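제3장 로봇은 물건을 어떻게 잡는가

2월에 우리 반 학생 20명은 Gadberg 연구소의 공개 행사에 다녀왔다. 안내를 맡은 연구원 Lilla Szilágyi는 설명을 짧게 마치고 곧바로 시연으로 넘어갔다. 시연대는 모두 3곳이었고, 우리는 주방용품을 다루는 두 번째 시연대에서 가장 오래 머물렀다.

사람은 식탁 위의 병을 집을 때 손가락의 위치를 따로 계산하지 않는다. 로봇은 병이 어디에 있는지, 어느 방향으로 놓였는지, 얼마나 벌려야 잡을 수 있는지를 차례로 정해야 한다. 천으로 만든 병은 누르면 모양이 변하므로 힘의 크기도 문제가 된다. 학생들이 가장 많이 한 질문도 힘에 관한 것이었다. Szilágyi 연구원은 손가락이 물체에 닿은 뒤의 짧은 시간이 가장 어렵다고 답했다.

Gadberg 연구소의 주방용품 시연대

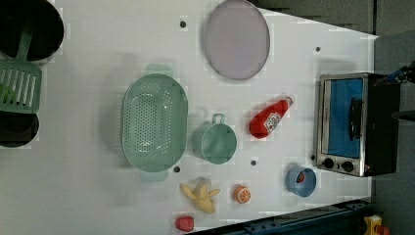
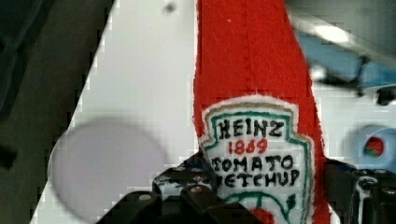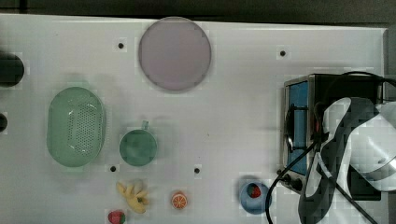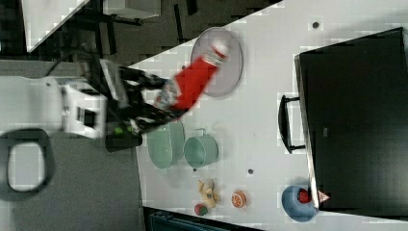 이 장에서는 잡기 동작을 접근, 접촉, 들어 올리기, 내려놓기로 나누어 살펴본다. 3.1절에서는 물체의 위치와 방향을 나타내는 방법을 다루고, 3.2절에서는 두 손가락 그리퍼의 구조와 잡는 힘을 다룬다. 좌표계가 익숙하지 않은 학생은 제2장의 내용을 먼저 복습한다. 장 끝에는 연습 문제 11개가 있으며, 마지막 두 문제는 모둠별로 푼다.

준비 활동: 필통에서 물건 두 개를 꺼내 엄지와 검지만으로 집어 본다. 어느 부분을 잡았을 때 물건이 기울어지는지 공책에 적는다.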